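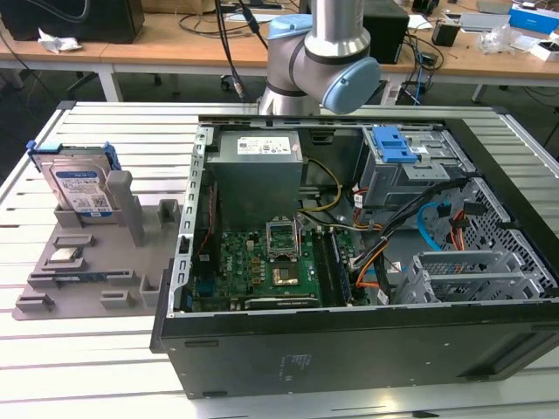 Danuta Piątek

Dec 2, 2023

The second half of the Szewczyk building's old office computers came down to the workshop this week, and we have started taking them apart in the usual order. Several readers wrote in after the May issue asking what we do with a tower before it goes out again, so I will go through it properly this time.

The case goes on its side on the bench with the panel off. It is much easier to work downwards into a machine than to reach into one standing up, and small screws stay where you drop them. Before that it has been unplugged, and we press the power button once with the lead out. Please do the same at home.

Drives come first. Any hard disk goes to the parts tray with its caddy still on, label facing outwards so the serial number can be copied into the book. We do not wipe drives inside the machine they came from. They are done in a batch on Thursdays, and the ones that fail the wipe are drilled.

Memory is next. Push the clips outwards at both ends and the module lifts by itself. If it doesn't, the clip is not fully open. Hold it by the edges and keep your fingers off the gold contacts. Modules have their own long slots in the tray and should not be stacked, even for a minute.

The processor takes the most care. The cooler comes off first. Let the machine run for 5 minutes beforehand if the paste is old, then switch off, unplug and twist the cooler gently before lifting. Release the lever, open the bracket and lift the chip straight up. Once it is out, the socket is the most delicate thing on the bench. The contacts inside bend very easily and I have yet to see one straightened well. Do not lean across it, do not brush it, and put a plastic cover on if the board is going to be left overnight. We have a jar of covers by the sink.

Power supplies stay in unless the fan is noisy. We do not open them for any reason. The specification label gives the wattage, and that goes in the book as well. Cables can be left attached at the supply end, but please fold them clear of the board before the case is moved. Last month two drive leads were torn by being caught under a side panel.

Of the 30 towers in this lot, four have already been rebuilt and passed to Jevent for their reading room. The rest should be ready in the new year. Dindico has offered us a box of solid state drives, so the older hard disks will mostly not be going back in.

We are short of thermal paste and small anti-static bags. If you have either to spare, leave them at the front desk marked for the workshop. The bench is open on Tuesday evenings as before, and you need to sign in on the sheet by the door.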